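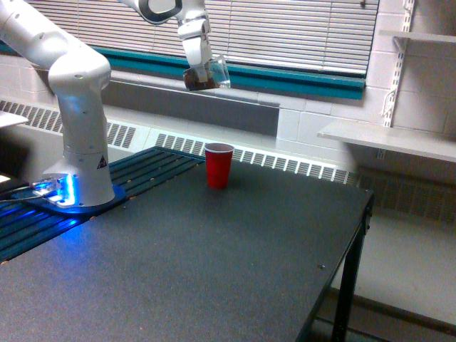 Clear cup in the gripper, red cup on the table. Pouring task, Tredwood bench.

2026-06-03
By Heidrun Wieser

Quick one from the Tredwood bench, more next issue. Pouring collection is underway and we're at 207 accepted demos. Target is 500. Slower than I promised in April – sorry, Rolland people, I know you're waiting on the first batch.

What we record: one person drives the arm, takes the clear cup, brings it over to the red one, tips, sets it down. Joint positions, gripper opening, the video, plus a line of text saying what was asked for. Each session is up to 12 tries, then swap drivers. Hands get tired and the motions get lazy, and the model picks that up.

Please keep the misses! A spill or a bad grasp gets tagged and saved, not deleted. Somebody wiped 10 of them last week and we wanted those for the recovery set.

Also – move the red cup between tries. Too many of the early ones have it in almost the same spot and the first policy we trained just went there regardless. A few inches is fine. Left, right, nearer the base, whatever you havent done yet.

Labels go in the Hosteletti sheet, same day if you can. Tilier export is still dropping the last second of some clips so check the end before you hit accept.

Driver slots open Thursday and after. Write me if you want one, no experience needed, training takes a hour or so.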